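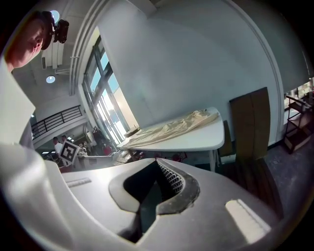

Photo: Nusrat Ekanayake

Kitchen-table tips for tax season

Keep one shoebox for receipts. Two shoeboxes is a filing system, and you will not keep it up.

Put the property tax bill on the fridge, at eye level, where the takeout menu used to be. Elholm charges a $27 late fee and has never once forgotten to.

Grocery receipts fade by August. Copy them, or enjoy explaining a blank strip of paper to the state.

Check your assessment against the house next door – mine dropped $121 after one polite letter.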